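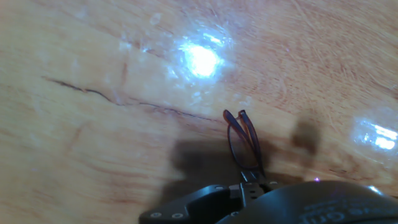 Page last changed: Mon 31 October

Report on the Visit to the Grimelow Shared Workshop, Woltham

Woltham Technical Education Association, Visits Program

Purpose of the visit

The Association visited the Grimelow Shared Workshop in October at the invitation of its members. The visit was arranged after the workshop applied to be listed as a host site for the adult evening program in automation. Host sites are asked to show a project in progress, and the workshop offered its handling cell, known to members as the Firnico build. The visiting party numbered 7 and included instructors from both the mechanical and the electrical courses. One member of the party had seen the cell at an earlier stage, before the arm was commissioned.

This report records what was shown and discussed. It is not an inspection under the host site rules, and the listing decision will be issued separately.

The workshop

Grimelow occupies the ground floor of a former printing works on the east side of Woltham. Members pay a monthly fee and have use of the metal shop, the wood shop and a long room reserved for projects that cannot be cleared away at the end of an evening. The Firnico build is in the long room. Parking is limited, and the party recommends that evening students arrive by bus. The entrance from the street has one step; a ramp is available at the rear on request.

The visit began with a short talk in the members' kitchen on how projects are approved. A proposal must state the floor space needed, the power supply and the name of the member who will hold the key to the power isolator. Larger projects are reviewed every 6 months. The party was given copies of the proposal form and considers it suitable for use at other sites with small changes.

The Firnico build

The aim of the build is to pick up thin, flexible pieces and present them in a known position above a wooden work surface. Members chose this task after an earlier project with rigid blocks was completed sooner than expected. A block can be described by its size and its corners. A narrow strip that bends or folds over into a loop has to be described in some other way, and much of the discussion during the visit was on this point. The members' present approach is to grip the strip close to one end and to treat the free part as something to be observed on each attempt and not predicted.

The work surface is varnished wood with a high gloss, and it has a dark crack in it. Instructors asked whether a plain matte sheet would serve better, given that the overhead lights show in the varnish as strong patches of glare. The members replied that they had used a matte sheet in the first trials and had returned to wood by choice, in order to learn how the camera view behaves on an ordinary tabletop finish. They keep a written record of which lights are on during each session. The grain and the crack are also of interest to them, being long, thin and dark, and in this respect not unlike the piece to be handled. The party found this a useful teaching point and suggests that it be included in the course notes on machine vision.

The black brackets carrying the gripper hardware are fastened with small screws that can be reached from outside. This was a deliberate decision. An earlier set of brackets had to be removed from the wrist before a finger could be changed, and the change took most of an evening. Members now carry out the same work between trials. They asked that any course using the cell set aside time for students to remove and refit a finger themselves, with the torque values written down and signed.

Layout and safe working 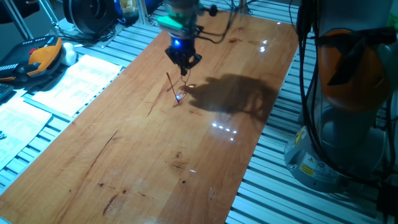
The safe working arrangements at Grimelow are set out in a document of 2 pages, which every member signs before using the cell. The rules concern who may enable the arm, where people may stand and what must be done before anyone reaches over the board. The teach pendant is treated as the center of the arrangement. It lies on the aluminum table beside the board, with the red emergency stop on its top side, and the rule is that one member remains within arm's reach of it whenever power is on. That member has no other duty. The party asked whether a separate fixed stop button would be added, and was told that one has been bought and will be mounted on the table leg nearest the door.

The ribbed slots of the table allow fixtures to be moved and clamped without drilling. The members value this highly, and the party agrees that for a shared workshop the added cost is justified. Positions are written down at the end of each session, measured from a fixed corner of the table, so that another member can restore the layout.

The cabling near the wrist was discussed at some length. The cables leave the side of the tool and pass in a loop over the board, and the instructors raised the question of whether they might catch on a fixture when the arm turns. The members intend to fit a guide along the forearm. Until that is done, the programmed range of the last joint is kept small. The party regards this as acceptable for demonstration and asks that the guide be in place before students operate the cell.

A second arm has its base at the same table. It did not form part of the program of the visit, and only its mounting was discussed. Instructors wished to know how the two working areas would be kept apart. The workshop's rule is that one arm is isolated at the wall before the other is enabled, and this will remain the rule for the coming year.

The Heinonen bench

After the long room the party was shown the Heinonen bench, a small electronics area named for the firm that formerly rented it. Wiring for the build is prepared here and tested before it is taken to the cell. The bench is well lit and has seats for a small class. Storage for partly finished student work is short, and the Association may be able to supply cabinets from its own stock.

Points for the evening program

The workshop can accept 21 students over the season, divided into groups. The party recommends that first meetings be held at the Heinonen bench and that work at the cell begin only after the signed rules have been returned.

Students should be told in advance that repeated trials are slow and that a good part of an evening may be spent on lighting and on finger changes. Safety glasses are provided. Closed shoes are required in all rooms except the kitchen.

The Association thanks the members of the Grimelow Shared Workshop for their time and for their full answers. Requests for the proposal form, or for the session record sheets used at the cell, should be addressed to the Visits Program office in Woltham.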